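May 23, 2021

Buckets, again

The move to Warcombe was meant to be a fresh start, so naturally I've spent a fortnight's enthusiasm on cleaning equipment. The flat in Innes managed for years with 2 cloths and a washing-up bowl. I now hold views on handles.

My system, such as it is, goes by colour. Turquoise for floors, pink for the bathroom, lavender for whatever the dog brings back from Dudside. The little blue basin does hand washing, and cloths go wherever I last dropped them. I wrote all this on a card in June last year and lost the card in the move, along with 15 pegs.

A cloth with a proper hem lasts longer, in my experience, and I'm prepared to be dull about it at parties. 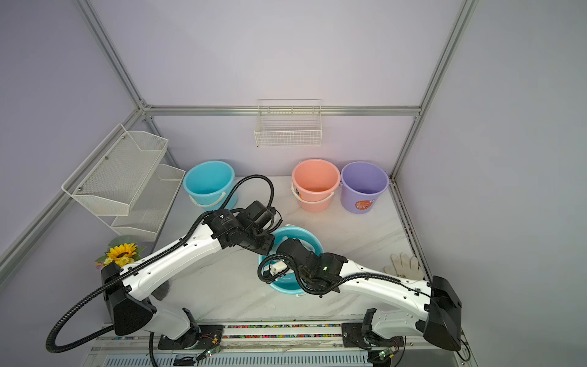
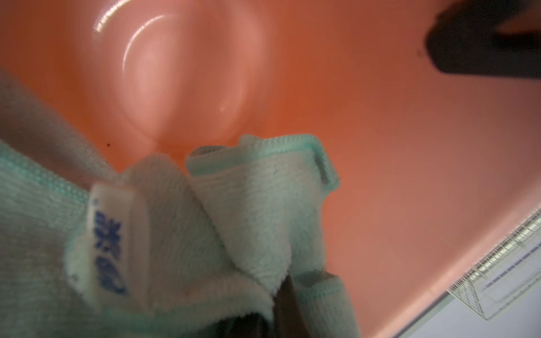 Buckets along the back wall in the first, the mint-green cloth in the second.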